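May, Ostumgate kitchen bench, 14:30

Second go at the steamed bun dough, this time with the Castetti flour. The last batch (Bhuiyan flour) spread too much and the skins came out wrinkled, so I have cut the water and left the sugar alone.

Mix: 400 g flour, 30 g sugar, water down to 90 per cent of last time, same dried yeast. Kneaded by hand until smooth. It felt stiff at first and eased off after a rest under a cloth. Total dough on the scale before proving was 458 less than I expected to need for a full tray — check the sheet, I think I copied the double quantity.
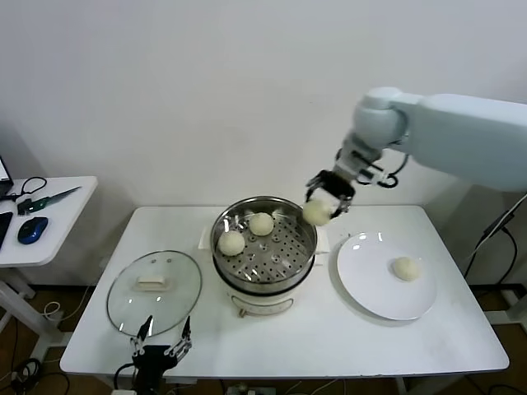
Two buns in the steel steaming basket.

Pranab Wickramasinghe thinks the wrinkling is down to over-proving and that the flour makes little difference. He may be right. I have been going by the clock and the room is warmer now than in March. Next batch: prove by feel, press test on the side, and write down the room temperature at the start.

Also to do — ask Titer for the protein figure on both flours, the bags don't agree with the order form. Need more baking paper. The small scale drifts when it is near the window, so keep it on the back shelf.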